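Home News Walks Archive About Subscribe

Walking off the fall

Hello again, and welcome to the October letter! My inbox has been full since the last one, mostly with people telling me I was wrong about porridge, so let's leave breakfast alone this month and talk about walking after supper.

I started doing it in late summer, when it was too hot to move before seven in the evening. The plan was 30 minutes, out the door and back, no phone, no podcast, just down the hill to the Zwahlen bakery (closed at that hour, sadly) and home by the canal. I figured I'd drop it once the evenings got dark. I haven't, and I'm a bit surprised at myself, because I drop nearly everything. I have a rowing machine with a fern on it.

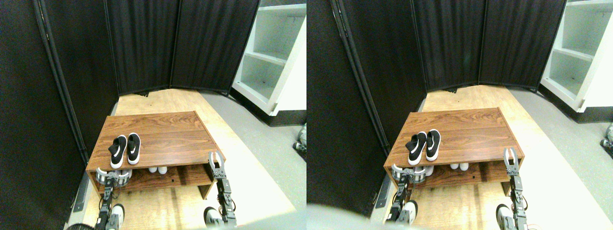
Getting out of the door is the whole battle, I think. Once I'm on the sidewalk I'm fine, but the ten minutes after the dishes are dangerous, and the couch knows it. What has helped me most is making the start very dull and very easy. Coat on the hook, keys in the pocket already, and walking shoes by the door. A plain wooden shoe bench does the job nicely if you've got room for one, and then you've got a spot to sit down and do up your laces (which matters more every year, let me tell you). My old system was a heap at the bottom of the stairs, and I'd spend so long hunting for the left one that I'd talk myself out of going.

Now, distance. I know some of you love a number, and for a while I did too. I bought one of those little Roltel step counters and wore it on my waistband for a couple of weeks. It told me the trip to the bakery and back was 1173 steps, which can't be right, and then the next night it gave me 251 for the very same walk. So it lives in the drawer with the dead batteries, and I go by the church clock. If it has struck the half hour and I'm past the footbridge, that's a decent evening.

The canal stretch is the nicest part, by the way. They've cut back the brambles between the footbridge and the old Dutomitz mill, so you can get along there without losing a sleeve, and there's a heron who stands by the sluice looking like he's waiting for a bus. Go before the leaves come down properly though, as that path gets slick and there's no rail.
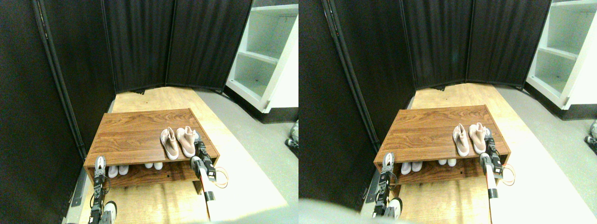
One reader wrote in to say that all this is fine for people who live near a canal, but she's on a main road with trucks going by, and walking after supper just makes her cross. She's switched to going before supper, while the potatoes are on, four times around the block and in again. The potatoes have only boiled dry once.

I love that, and she has a point! I've been talking as if everybody has a heron. Around the block is a perfectly good walk. You get to see who's painting their porch and whose dog has finally learned to sit, and you're never far from the bathroom, if we're being practical.

A few more of you asked about the dark. I wear a reflective sash, one of the cheap Pulex ones, over whatever coat I've got on, and I carry a small flashlight pointed at the ground. It isn't glamorous. My family says I look like a crossing guard who got lost. 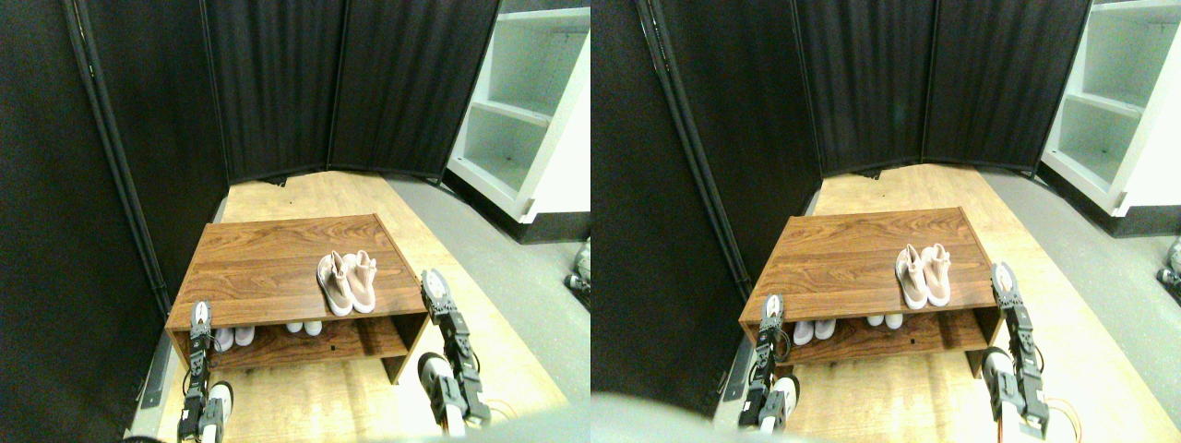

Rain is another matter, and I haven't solved it. I went out in a real downpour last month feeling very noble and came back soaked to the knees, in a mood that lasted until bedtime. So my rule for the winter is that drizzle counts as dry and anything that bounces counts as a night off. On nights off I walk up and down the stairs a few times while the kettle boils and call it even.

The other thing I've noticed is sleep. I used to lie there going through tomorrow's jobs, and I still do, but I seem to get through fewer of them before I'm gone. It might be the walk or it might be the cooler nights. My sister puts it down to my giving up the late coffee, which I hadn't mentioned to anyone, so she's been counting cups. 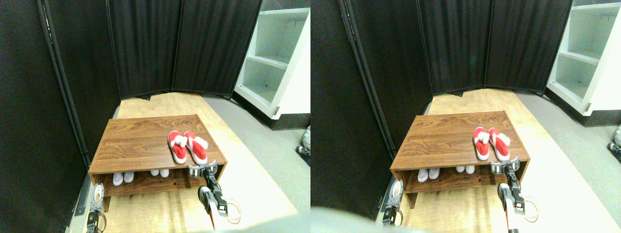

If you fancy trying it, pick a route so short it's a bit silly and do that one for a week before you add anything. Mine began as the mailbox and back. Then write and tell me where you go and what you see, and if there's a bench along the way, I'd like to hear about that too. Next month it's soup, and I already know there'll be letters about the barley.

284 likes | Share | Leave a comment

You are getting this newsletter because you signed up on our site. Unsubscribe at any time.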